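Chia-jung Poon had been mending shoes for 14 years before anyone asked her to write down how she did it. The request came from Grelel, a small adult college that wanted an evening course, and her first answer was no.

"I said I could show people, but I couldn't write it," she says. "Then I went home and tried to write one page on taking off a heel, and it took me all night."

Her shop, Feken, is a narrow unit between a chemist and a dry cleaner. The counter is at the front, the finishing machine is behind it, and the shelves of finished work go up to the ceiling. When we spoke, on Jan 3, 2021, she had 3 pairs of walking boots waiting and was gluing a fourth while she talked.

Most of what comes in is heels and half soles. Zips are a growing part of the trade, and she doesn't much like them. "A zip on a long boot is an hour's work and people expect to pay for ten minutes. I tell them the price before they put the boot on the counter."

She learned from a man called Tsang, who ran the shop before her and kept no records apart from the tickets. He taught her to look at the old sole before touching anything. The wear shows how a person walks, she says, and a repair that ignores it will go in the same place.

"He would hand me a shoe and say, which side? If I got it wrong he gave me another one. That was the training."
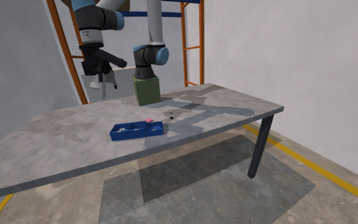
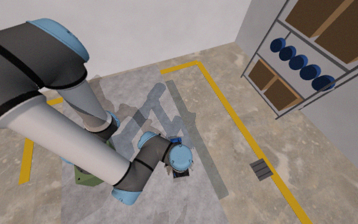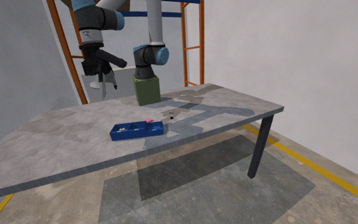
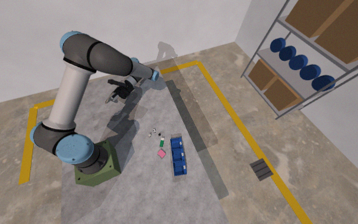
The course started in April with eight students. Poon had planned to begin with stitching and changed her mind in the first week, when she saw how few of them had used a sharp knife. They spent two evenings cutting scrap leather instead.

"One of them was a nurse and she was better than me by the end of it. Very steady hands. The others were all right."

She is less patient on the subject of cheap shoes. Many have moulded soles that can't be taken off cleanly, and she turns several pairs away each week. Her advice is to look for a stitched welt if you can afford one, and to bring shoes in early - once the heel has worn through to the block, the job costs more.

She buys most of her rubber from Flakutia, in sheets, and cuts it herself. Ready-cut soles are quicker, but she finds they need so much trimming that there is little in it.

The notes for the course now run to a thick folder. Grelel would like to print them as a booklet, and Poon has agreed as long as she can redo the drawings.

"The heel page is still wrong," she says. "I've written it four times. I'll do it again when the boots are finished."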